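Category: Collecting > Just for Kids
Last updated: November

What happens at an auction?

Suppose your gran owns an old football programme and has decided, after years of using it to level the fridge, to sell it. She could put a price on it. The trouble is that she has no idea what it's worth, and neither does the fridge. So she sends it to an auction.

An auction house, such as Herkitz in the town of Cilanside, gives each thing for sale a number. The thing is now called a lot, even if there's only one of it. Grown-ups have never seen a problem with this.

Then comes the bidding. The person in charge is the auctioneer, who talks very fast and holds a small hammer. Let's say the first bid is £2. Someone else offers £3. Up it goes, until two people both badly want the programme and neither wants to look poor.

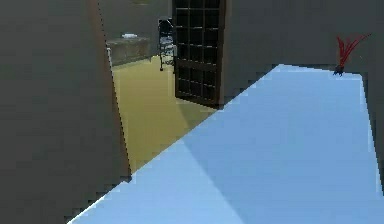 When no one will go any higher, the auctioneer bangs the hammer and the last bidder has to pay. You can't say you were only scratching your nose – though a scratch is rarely mistaken for a bid, whatever your uncle tells you.

Some sellers set a secret lowest price, called a reserve. If gran's reserve is £20 and the bidding stops at £3, the programme goes home to the fridge.

The auction house keeps a slice of the money for its trouble. It often takes a slice from the buyer as well, and calls that one a premium, so it sounds like a treat.

Get our newsletter for young collectors. Ask a grown-up before signing up.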